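Keeping citrus through a Kullcombe winter

It has been my practice to set out each year the arrangements under which the citrus trees in this house are kept from autumn to spring. The present account replaces the one published previously, which should no longer be followed in the matter of feeding.

The collection consists at present of a lemon, a kumquat, a calamondin and two oranges. All are grown in pots. The larger orange was bought from the Tamley nursery when it was no taller than a kitchen stool, and it has been repotted twice since then, on the second occasion into a Pritchard clay pot which I consider rather too wide for it. The root ball sat in a ring of unused compost for a full season, and that compost stayed sour and cold until the roots reached it. Readers who are choosing a pot are advised to go up by one size only.

The trees spend the summer against the south wall and are brought indoors before the first frost. In this district that has usually meant the end of September, although I have left it later and been lucky. Every tree is inspected on the path before it crosses the threshold. Scale insects are found most often along the midrib on the underside of the leaf, and on the green wood just below a fork. They are removed with a soft cloth and weak soapy water, and the inspection is repeated after a fortnight, when those that were missed will have made themselves known by a stickiness on the floor.
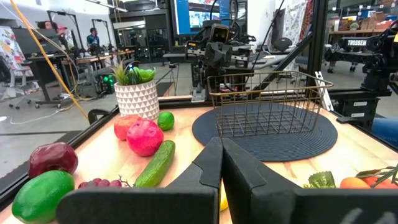 Once indoors, the trees are placed in the back porch, which is unheated apart from a small greenhouse heater set to come on when the temperature falls close to freezing. I was for some years of the opinion that a warm sitting room would be kinder. It was not. The lemon lost almost 300 leaves in one winter beside the radiator (I swept them up and, I regret to say, counted them), and it did not flower again until the following August. A citrus tree that is warm and short of light will try to grow and will do it badly. A cool tree rests.

Watering in the resting period is done by weight. The pot is tipped slightly with one hand, and if it moves easily it is given water until some runs out at the base. The saucer is emptied within the hour. Rainwater from the butt is used when it is not frozen, and is allowed to stand indoors overnight first. Our tap water is hard, and a month or so of it produces yellow leaves with green veins on the kumquat before any of the others show the least concern.

The change in feeding is as follows. I had been using Wondero winter feed at the full dose given on the packet. I now use half that amount, at every second watering, and stop altogether in December and January. The calamondin has kept its colour on this and the tips of its leaves no longer brown.

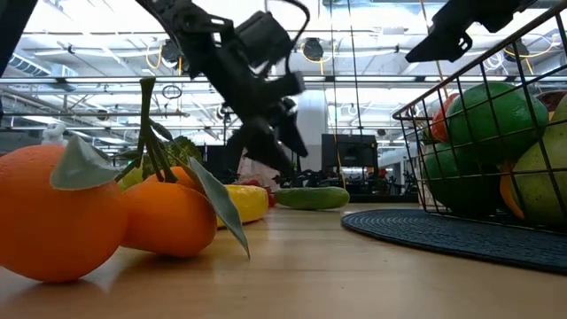

Imitation oranges, one with a pale leaf near the top.

The question of when to pick is raised with me more often than any other. Colour is a poor guide. An orange grown in a cool porch may turn fully orange and still be very sharp, and it may be left on the branch for several weeks more without harm. I take one fruit, cut it, and make a decision about the rest on that evidence. Fruit should be cut with secateurs and never pulled, as pulling tears the skin at the stalk and the fruit then spoils from that end.

My records also include the cost of the heater. Between November and March the porch meter showed 576 units, a figure I found unwelcome. Ghislain Robichaud has suggested lining the lower panes with bubble wrap, and this was done in February on the north side only. It dulls the light a little. I shall line that side again next winter, from the start, and leave the others clear.

The trees go out again in June, or in late May if the nights are mild - and never straight into full sun. They stand for ten days behind the water butt before being moved to the wall. I omitted this step once, with the smaller orange, and the upper leaves were bleached white by the weekend.

Comments are open below, and corrections from those with colder porches than mine would be welcome. 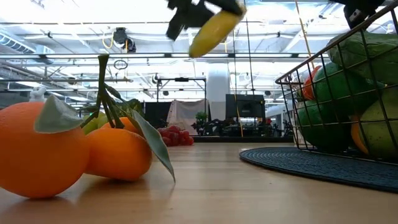 Liette Fortin: I would query the advice on soapy water. I used it on my lemon for two winters and the scale came back each spring, until I started wiping down the trunk and the rim of the pot as well as the leaves. They were hiding under the lip. Also, did you keep the wide pot in the end, or has the big orange been moved down a size?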